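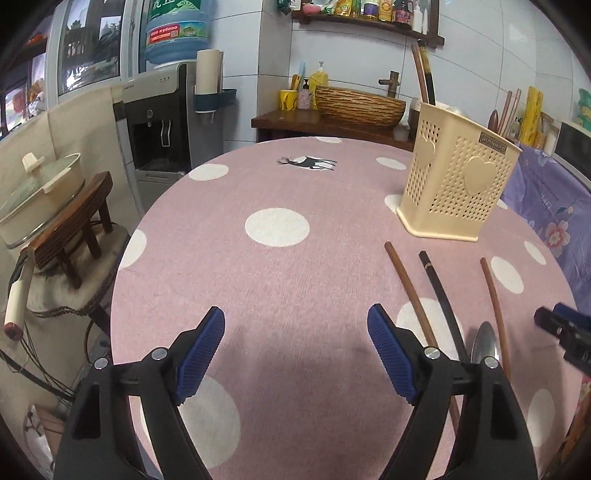
家庭宽带的“标称速率”应当重新定义

家庭宽带市场长期以下行速率作为几乎唯一的比较尺度。运营商以此划分套餐，设备厂商以此命名产品，消费者也据此判断所付费用是否合理。本文认为，这一尺度已不足以反映家庭网络的真实质量，有关各方应对标称方式作出调整。

以常见的300兆套餐为例。用户在签约时看到的是一个整数，在测速页面上看到的可能是299，双方均无异议，合同义务似已履行。然而同一用户在晚间参加视频会议时，画面仍可能停顿，语音仍可能断续。问题多出在上行带宽、时延波动以及路由器的排队机制上，而这几项指标在多数套餐说明中并未列出，或仅以小字附于页末。

设备端的情形与此相近。Clerik与Menell两家厂商的入门级路由器，包装正面均以无线速率合计值作为主要标识。所谓合计值，系将各频段理论上限相加所得，任何单一终端都无法达到。Baláž在其新版规格表中将各频段分别列示，并注明有线端口的上限，做法较为审慎，值得同业参考。需要指出的是，该规格表仍未说明多台终端同时在线时的表现。

网络顾问Normand Kennedy曾撰文主张，凡以速率命名的套餐，均应同时公布忙时上行速率与时延中位数。反对意见认为，指标过多会使普通用户无所适从。笔者不赞同这一看法。食品标签所列项目远多于此，消费者并未因此停止阅读；至于不愿细读者，保留一项主要数字亦无妨碍。

关于披露标准，笔者提出以下意见。其一，下行速率应以忙时实测值标示，允许的偏差须写入合同正文。若标称为100兆，而忙时实测仅有90兆，运营商应当如实载明，由用户自行判断是否接受。其二，上行速率应与下行速率以相同字号并列。其三，租用设备的型号及其端口规格应在签约前告知。现实中不乏用户升级套餐后，仍沿用旧式调制解调器，新增费用并未换来相应的速率。

Vurkier自去年12月起在部分小区试行新版套餐说明，将上述若干项目集中于一页。试行范围有限，目前尚不宜据此评价其成效，但至少表明此类披露在技术上并无障碍，所需成本也在企业可承受的范围之内。

监管部门可先就表格样式发布指导意见，暂不设定强制期限，待行业形成较为一致的测量方法后，再行研究是否纳入规章。测量时段如何划定、由何方承担测量费用，仍有待进一步讨论。在此之前，用户签约时宜主动索取上行速率与时延数据，并要求以书面形式答复。

2026年9月10日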